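Downspout water comes back to the foundation, which repair comes first?
Posted by valdebenito_k in Home Exterior

Good evening to all. I have a house in Clenwood, one floor with a basement, and I have a problem with the water from the roof. The gutters are in good condition, I cleaned them myself in October. But the downspout at the north corner ends very close to the wall, and after each strong rain there is a wet spot on the basement wall, in the same corner, at the height of my knee.

One contractor came and said I must bury a drain pipe to the street for 390 dollars. A second one said the pipe is not necessary, and that he would only bring soil and make a better slope. He did not give a price in writing. The ground at that corner is clay and it is very hard in summer. Between the wall and the neighbor's fence there is a narrow strip of grass, so I do not have much space.

I want to do the work in the correct order and not pay two times. Is it possible to try first with an extension, or is this only losing time?

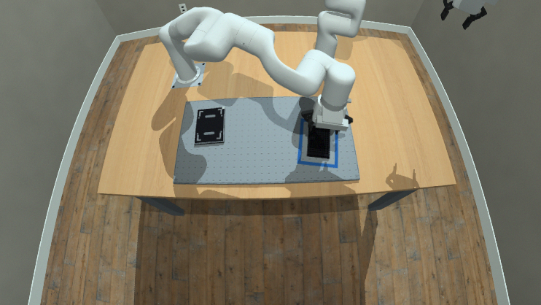

Light wood top, dark gray metal legs.

Thank you in advance for your patience with my English.

gorside_gutters

Extension first. It costs you almost nothing and you will know after one or two rains. Buy the hinged kind so you can lift it when you mow.

390 for a buried line sounds low to me. Ask if it includes the connection at the street and the permit. In Gorside you can't just send roof water into the street without asking the town.

Marlpit

I had the same thing on my old place and it was a crack in the wall the whole time. Check for cracks.

slow_rain_clastardale

I am also not a native speaker, so I will write slowly and we will understand each other.

I had this problem in Clastardale for two winters, and I made the mistakes already, so maybe you can avoid them. My first mistake was to paint the basement wall with a waterproof paint. It looked good until spring, then the paint came off in big pieces. The water was still outside the wall and it was pushing. Please do not begin with paint.

After this I did what should have been the first step. I took a garden hose and let the water run into the gutter above the bad corner while my wife stood in the basement with a lamp. After some time the wall became dark in one place. Then, on another dry day, I put the hose directly on the ground, far from the downspout, and nothing happened. So I knew that it was the downspout and not the ground water. This test is free and I recommend it before you sign any paper.
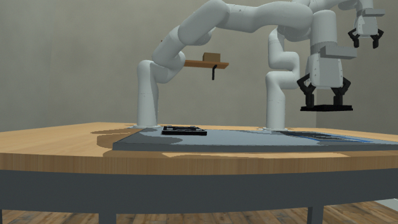 If your test gives the same result, put the extension so that the water goes out at least 2 yards from the wall. With a narrow strip you can turn it along the house toward the front, but the ground must go down in that direction, otherwise the water will stand there. Check it with a long board and a level. Be careful also that you do not send the water to the neighbor, this can be a serious matter.

For the slope, I paid 80 dollars for soil and did the work with a shovel. Use soil with clay in it, because sand or garden soil lets the water go down next to the wall. Press it well with your feet or a hand tamper, and keep it below the siding. In my case some of it sank during the first winter and I had to add more.

The buried pipe I would leave for last. Ask both contractors for a written price, with the length of the pipe and the place where it ends. Mine wanted 200 more when he found roots, and I had no paper to show him.

valdebenito_k

Thank you, this is very clear. I will make the test with the hose before I call the contractors again. About the crack, I looked with a lamp and I see only one thin line near the window, on the other side from the wet corner. If the hose on the ground makes the wall wet also, I will write here again.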